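How many demonstrations should I throw out before training?
Braltitz Community Help > Arms and Grippers > Recording data
Posted by Zulema Acuña, May 2022

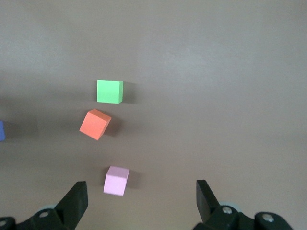 Should I delete the demonstrations where the grasp failed, or keep them in the training set?

I'm recording pick and place by hand control for a block sorting task, wrist camera only. I have 716 episodes so far. In 251 of them I missed the first grasp, backed off and tried again. Most of those ended with the block in the right place, but a few I gave up on and ended early. The recorder saves everything into one folder, with no mark for which is which.

I'm training plain imitation on the Dosturell stack with the default settings. I don't want to lose a third of my work, but I also don't want the arm to learn to miss.

Loukia Zacharopoulos

Keep the ones where you missed and then recovered, and take out the ones that never finished. With plain imitation the model copies whatever you did, so an episode that ends with the block still on the table teaches it that stopping there is fine. A recovery is different. The arm will miss sometimes when it runs by itself, and those episodes are the only place it sees what to do next.

What I would do, in this order:

Go through the 251 and sort them into finished and not finished. You can skip to the last second of each one, so it goes faster than it sounds.

Move the unfinished ones to another folder. Don't delete them. If you ever want to train something that tells success from failure, you will need them.

In the finished ones, look for long pauses. If you sat still for several seconds while deciding how to try again, trim that part. Pauses are worse than misses in my experience. Our arm learned to hover over the block and stay there, and it took us most of November to find out why.

Then train twice, once with the recoveries and once without, and run both from the same starting layouts. Write the layouts down or mark them with tape, or the comparison won't tell you much.

For the next batch, add a key for "good" and a key for "bad" and press one at the end of every episode. The Andreadis recorder has a notes field you can use for that.

gripper_dan

just record more. we had 1684 on the Grarov arm and never sorted any of it, worked ok

Loukia Zacharopoulos

More data does help, but it depends on what share of it is bad. I would still pull the unfinished ones — it's an afternoon of work at most.

Also, Zulema, check that you are not always starting from the same spot. If the blocks go back to nearly the same places every time, extra episodes won't add much. Change the spacing and the turn of each block between runs, and swap which color is closest to the arm.

Zulema Acuña

Thanks, I'll do the split and train both. I found a lot of pauses already, some of them longer than the grasp. Is there a way to trim them in the recorder, or do I need a script?

Loukia Zacharopoulos

You need a script. Drop the steps where the joints don't move and the gripper command doesn't change, but leave a few in around each open and close. The fingers need that time to finish moving.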